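Pantry Notes: What I Took Home From a Robot Open Day

I put off writing this one up. I went to the open day at Risby because the flyer promised "the future of the tidy kitchen," and I have been tidying kitchens for 39 years with a step stool and a roll of masking tape. I wanted to see what I was missing.

The project is called Kosia. The job on show was handling groceries, the plain shelf kind you and I put away every week. I stood there for roughly 40 minutes, and I'll give them this much, the gripper can hang on to a bag of microwave popcorn by one crumpled corner.

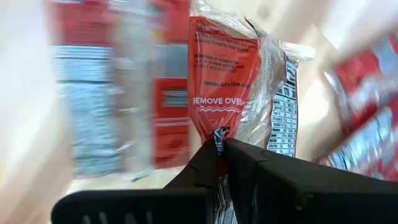

Risby, 4/26/18

So can my grandson, and he doesn't need a cable. But I did come away with some ideas, mostly from watching what seems to be hard for a machine and noticing it is the same stuff that goes wrong in my own pantry. Take them or leave them.

Slippery overwrap. Anything in a loose, crinkly plastic sleeve slides off a stack. I have stopped stacking it. Stand those packages on end in a shoebox or a shallow bin, snug enough that they hold each other up. If the outer wrap is only there to bundle things together and the directions are printed on the inside package, take the wrap off when you get home. If the directions are on the wrap, cut that panel out and tape it inside the cupboard door.

Microwave popcorn. Keep it away from the stove and don't wedge it behind the cans, where it gets bent in half and forgotten. Read the bag before you cook it, every brand, even if you have made a thousand of them. And open it from the top corners, pointed away from your face. I have the scar on my thumb from doing it the other way.

Where to grab. I had never given this any thought. A bag held by the very end swings, and a bag grabbed by the middle gets its contents squashed. For chips, crackers and rolls, slide your hand flat underneath and lift. For flour and sugar, two hands, always, and check the bottom seam first. I lost 3 pounds of powdered sugar to a bad seam one November and was finding it in the drawer tracks until spring.

Labels out. The young man giving the talk made a big point of packages being turned so they can be told apart. Fine, but my mother did that with a grease pencil. Write the month on the end that faces you, in marker, before it goes on the shelf. Skip the fancy label makers. The tape dries up and falls off in a warm cupboard.

Clear the counter first. This was the best thing I saw all day, and it had nothing to do with the arms. They worked on a bare wood tabletop with just a few things out. I tried it with my next grocery run, everything off the counter except what I was putting away, and I got done before the ice cream went soft. Usually I am shuffling the toaster around with my elbow.

Big flat bags. Lay them down so the printing faces up, and don't press on the top to make them fit. If it needs pressing, it needs a different shelf.

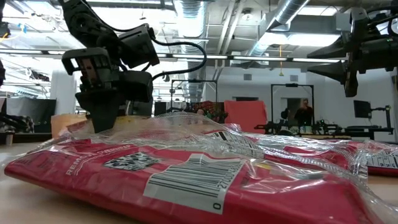 Would I want one?

No. I asked what it would cost to have one in a house and got a long answer with no number in it. I asked if it could wipe up a spill and was handed a brochure from Illés, the outfit that paid for the coffee. The brochure had 49 pages and I read most of them on the bus. There was not one word about crumbs.

A woman in line told me the Ballel open day is better and they let you bring your own groceries. I might go to that one. I'd bring a sack of onions with a hole in it and a carton of eggs and see how they like it.

If you have a good way to keep those little seasoning packets from sliding down behind the drawer, please send it in. I have tried the binder clip and the soap dish and I am out of ideas.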